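Participants wanted: kitchen chores study, Jenmont / Barkport

Posted February 15, 2023. Spots go fast so read the whole thing pls before writing in.

Can a machine do your kitchen chores yet? Short answer, some of them, slowly. Long answer is what we need people for. Skjelbred is looking for 58 adults who cook and clean up at home most days. No tech background needed. Prefer if you don't have one.

What you do. Come to our Barkport office for two visits. First visit, you sit at a screen and go through simulated kitchens, one after another. For each one you tell us what you'd do first, what you'd leave for later, what you'd never let a machine touch. Put the cutting board away or wash it? Wipe the counter before or after? Which way would you turn a knob to get what you want? Stuff like that. You type it or say it out loud, whichever.

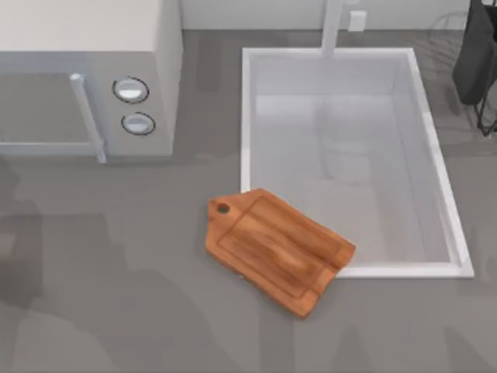

Simulated kitchen with microwave, sink and cutting board.

Second visit, you watch clips of our software, Illby, trying the same chores in simulation and you rate it. Would you accept this in your own kitchen, yes or no, and why. Be blunt. Picking up a flat board off a flat counter is still hard for it. Microwave doors are better than last year. Dish racks are bad. We want to know how bad is too bad for a normal household, and our own staff have stared at this too long to judge.

Each visit runs nearly 2 hours with a break. Visits are at least 10 days apart. First ones start in May, evenings available.

Who can join
- 18 or over
- live in Jenmont, Barkport or close enough to get here twice
- do most of the dishes, or at least half, where you live
- OK reading English on a screen (glasses fine)
- not working for a robot or appliance company, sorry

Left handed people very welcome, we are short on those. Also anyone who cooks in a really small kitchen.

Pay. You get paid at the end of each visit, by gift card or check, your pick. Bus fare covered if you keep the ticket. Parking is free behind the building but the lot fills up early.

Your voice gets recorded if you choose to talk insted of type. Recordings stay with the study team and names come off before anyone else reads the answers. You can quit any time and still get paid for the visit your on.

To sign up, use the form on the Skjelbred site, pick "kitchen study", and put your town and which evenings work. Tell us which chore you'd hand over first. One line is plenty. We write back to everyone, might take a week or so.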